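September
By Gus Szabo

What a summer it has been for the Ridgeway seed library! When we put the first drawers out in spring we had 14 kinds of seed, most of them beans, and a biscuit tin of marigolds that had lost their label. As of this month there are 103 packets on the shelves, and more came through the door while I was typing this.

The climbing beans have been the runaway favourite again, but I want to put in a word for the Akness pea. It's a tall, old-fashioned thing with purple flowers, it needs proper sticks, and it went on cropping at my place long after the dwarf ones had given up. I saved two jars and most of that is coming back to the library (I'm keeping a handful, sorry).
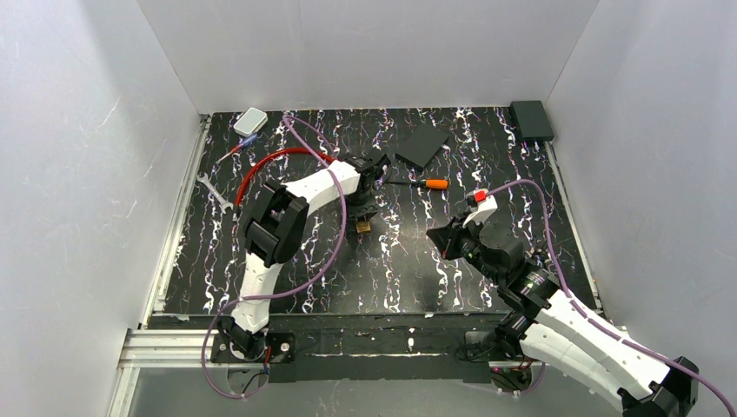
Donari wrote in to say that the peas did nothing at all on heavy clay until they were started in pots indoors, and that mice had the first sowing anyway. Fair point, and I've added a note to the drawer. If your ground is slow to warm up, pots are well worth the bother.

Now for the saving. Leave pods on the plant until they rattle, then bring them in and dry them for another couple of weeks before shelling. Paper envelopes please - plastic bags sweat and the seed goes mouldy. Write the variety and the year on the front, and if you don't know the variety just put "unknown" and tell us what it tasted like.

Tomatoes next month, with the smelly jar method. Bring a lid!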